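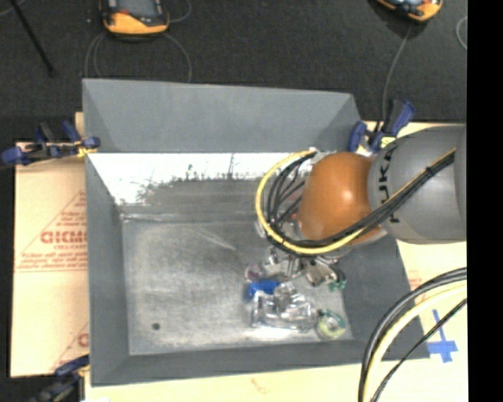

## 로봇 팔은 왜 갑자기 멈췄을까?

로봇 팔은 통 안에 있는 물건을 하나씩 집어 옮깁니다. 팔 끝에는 물건을 잡는 집게가 있고, 바깥쪽에는 노란 전선과 검은 전선이 둥글게 늘어져 있습니다. 전선은 집게에 전기와 신호를 보냅니다.

몰레페(Molefe) 연습실의 로봇은 어느 날 231번째 물건을 집다가 멈췄습니다. 팔은 통 위에 그대로 있었고, 화면에는 빨간 글자로 '신호 없음'이 떴습니다.

## 무엇이 고장 났을까?

범인은 전선이었습니다. 로봇이 손목을 돌릴 때마다 전선도 같이 구부러집니다. 철사를 여러 번 구부리면 끊어지지요? 전선 속의 가는 구리줄도 똑같습니다. 겉은 멀쩡해 보여도 속에서 한 가닥씩 끊어질 수 있습니다.

전선이 너무 짧으면 팔이 움직일 때 팽팽하게 당겨집니다. 너무 길면 통이나 물건에 걸립니다. 그래서 알맞은 길이로 늘어뜨리고 끈으로 묶어 둡니다.

## 멈춘 로봇은 안전할까?

아닙니다. 멈춘 로봇도 전원이 켜져 있으면 다시 움직일 수 있습니다. 끊어질 듯한 전선이 잠깐 붙으면 신호가 돌아오기도 합니다. 그때 통에 손을 넣고 있으면 크게 다칩니다.

연습실 어른들은 이렇게 했습니다.

1. 비상 정지 단추를 누릅니다.
2. 전원을 끄고 5분 동안 기다립니다.
3. 전원 스위치에 자물쇠를 채웁니다.
4. 전선을 새것으로 바꾸고 느린 속도로 3번 움직여 봅니다.

지금은 물건을 200개 옮길 때마다 로봇을 세우고 전선을 살펴봅니다.

## 낱말 풀이

- **비상 정지 단추**: 위험할 때 기계를 바로 세우는 단추. 보통 빨간색입니다.
- **신호**: 기계에게 "잡아", "놓아" 하고 알려 주는 전기.

견학을 가서 멈춘 로봇을 보면 선 밖에 서서 어른에게 알리세요.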